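Small Things on the Bench: the Volby gallery

Welcome to our little gallery of remotes, batteries and other handheld bits and bobs! Catalina Vergara and I started sorting through the Volby bench drawers in July, thinking it would take an evening, and we're still finding things we like. We've put our favourites together on this page with a line or two each, because (let's be fair) these objects get used every day and hardly ever get looked at.

Air-conditioner remotes are where it all began. I love the lime-green buttons on the older white ones, so cheerful against all that plain plastic, and the ECO button sitting in the row under the power button. The labels are in Chinese and rather faint, so Macarena Zapata has been helping us match them up with the booklets. 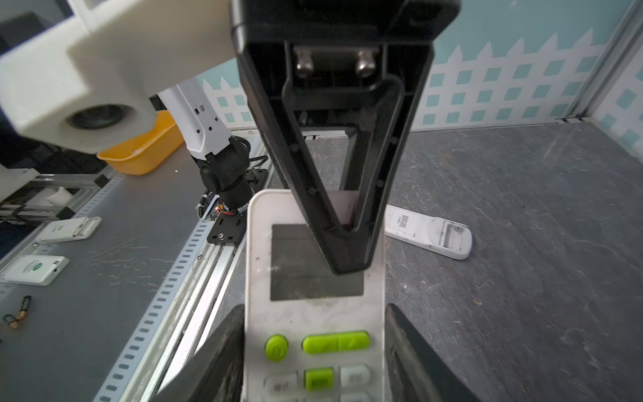 Scuffs are half the charm for me. A remote that has been dropped behind a sofa, rescued, and dropped again gets a look you can't buy new, and I'd much sooner keep the grubby ones as they are than scrub all the character off them! Baldur Eyvindsson disagrees and has a whole tin of cotton buds ready. We've settled on a gentle wipe round the buttons and leaving the rest alone.

The backs deserve their moment too. Turn a remote over and you get the printed label and the battery compartment, and some of the catches are lovely little pieces of design. Javiera Alarcón's favourite is the sort that slides with one thumb. Mine is the sort that clicks.

Screens next, and we could talk about these all day. A plain grey LCD window, a few chunky digits when the power is on, and you know exactly where you are. Dardo Orellana has been making notes on which ones can still be read from across a room, and his tally so far is 46 good ones.

Batteries get a box of their own at Volby. Please keep sending them back separately from the remotes, with the tired ones in the bag marked Nillo, and don't mix the two!

More to come when we've been through the Mirside drawers. If you have an old remote with unusual buttons, we'd be thrilled to see it, scuffs and all.

Page last updated 4 May 2021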